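Slide 4. The refill claim

Open with the Kerer pitch: one bottle, refilled, replaces 19 others. Pause. Ask who in the room has refilled one twice.

I don't buy it – most bottles get parked next to a mug and forgotten. Grurnine says its cap survives over 1000 openings. Fine, but on whose table?
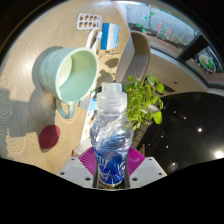
Would a plain mug do the same job? For water at a desk, mostly, and it's easier to wash.

Skip slide 5 if short on time.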